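Unit 6: Who Pays for Long-Term Care, and How Families Find Out

Notes to go with the second half of the unit. I've typed these up from what I say in class, so they ramble a bit, and if you missed the session please get the worksheet from the course page too.

Last time we stopped at the difference between skilled care and custodial care. Keep hold of that, because almost everything about money hangs on it. Skilled care is the stuff a nurse or a therapist has to do or supervise: wound care, IV medication, rehab after a hip fracture. Custodial care is help with bathing, dressing, eating, getting to the toilet. Most people in a nursing home for years are there for the second kind, and most families walk in assuming Medicare covers it. It doesn't! Medicare can pay for a limited stretch of skilled care, usually after a hospital stay that qualifies, and there are conditions on top of that.

So who does pay? Families first, out of savings. Then, for a lot of people, Medicaid, once the savings are mostly gone. Some have long-term care insurance, and veterans may have another route (we'll get to that in the next unit, so don't worry about it yet).
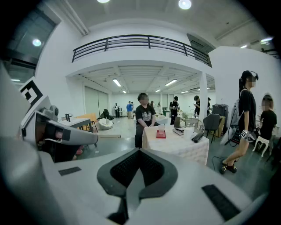 A boy at a table with a checkered cloth, in a bright hall with white walls.

Spending down. I know the phrase sounds awful. It means using up what you own until you fall under your state's limit for Medicaid. Not everything counts. A home often doesn't count while a spouse still lives in it, and the rules for a car and for prepaid burial money vary. There are also rules about giving things away. If Grandma hands her savings to the grandkids and then applies, the state will look back over past years and may delay her coverage. Students always ask me if this is fair. Bring your opinion to discussion, I'd love to hear you argue about it.

Now our case for this unit, Hamer House. It's a made-to-measure teaching case that I've used for a while, so you may have heard older students grumble about it. Hamer House opened in 1990 as a small residence with no nursing on site, and later added a skilled wing. Same front door, same dining room, two completely different sets of bills. A resident who moves down the hall from one side to the other can go from paying a monthly rent to having a covered stay and back again, and the family gets paperwork from both offices.

Look at the statement on your worksheet. There's a line for $884 marked "ancillary." What is that? When I first read a statement like this one I had no idea and I'd been working in the field for years. Ancillary charges are the extras outside the daily rate, things like supplies, some therapy, maybe a special mattress. The family has every right to ask for the list behind the number, and I want you to practice asking for it in plain, friendly language. Pair up for this.

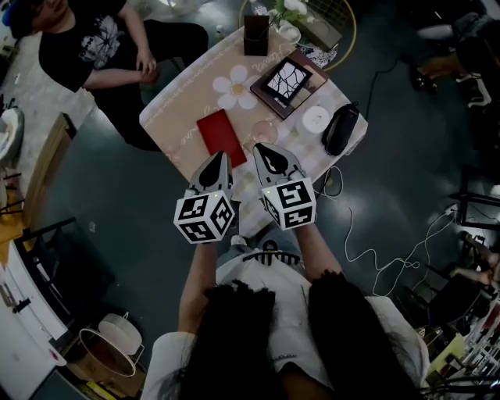

The other thing I want you to practice is the admission talk. You have a tired daughter in front of you, a stack of forms, and a discharge planner on the phone who wants the bed filled by 2 p.m. What do you say first? Please don't start with the forms. Ask what she's been told so far. You'll hear "the hospital said it was covered" again and again, and you need to know exactly what she thinks "it" is before you go any further.

A word on signing. Adult children get asked to sign as the "responsible party," and they sign, because everybody's tired. Read that page with them. Signing to handle a parent's money on the parent's behalf is one thing, and promising to pay out of your own pocket is another. Federal rules limit what certified nursing homes can ask for here, and you should know the rule well enough to explain it without reading it off a card.

For next time: read the Carbone chapter (the part on state differences, skip the tables), finish the worksheet, and write half a page on what you'd tell the Hamer House family about that ancillary line. Handwritten is fine if I can read it.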